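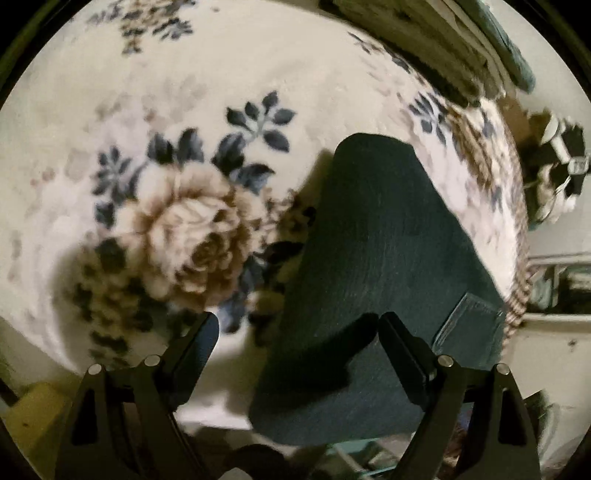
Which clock does the grasp segmenter use when the pose log and the video log disagree?
The segmenter uses the video clock. Pose samples are shifted to match it during import, and the offset is written to the session header.

4.3 Setting up grasp segmentation in Irow

Complete section 4.2 (finger width calibration) before you start. Sessions imported without a width table can be opened but not segmented.

1. Open the session in Irow and select Tools > Segment > Grasp.
2. Set Source to Finger width. Leave Secondary source at None for the first pass.
3. Enter the close threshold. The default is 6 mm of travel from the last stable opening.
4. Set Minimum hold to 168 ms. Shorter holds are merged into the preceding segment.
5. Set Object class to Deformable for cloth, bedding and bags. This turns off the rigid-contact check, which rejects grasps where the width keeps changing after contact.
6. Click Preview. Closed intervals appear as solid bars under the timeline – open intervals stay blank.
7. Step through the first few bars and compare each start marker with the video. Drag a marker to correct it.
8. Click Commit.

Note: Preview reads the first 2000 samples only. Commit processes the whole session.

Note: Motion blur does not affect width-based segmentation. It does affect the Drendstead pose filter, so check the track for gaps before export.

CAUTION: Commit overwrites existing grasp labels. Export them first with File > Export labels.

If Commit stops with error 297, the width table is older than the session. Repeat section 4.2 and import again.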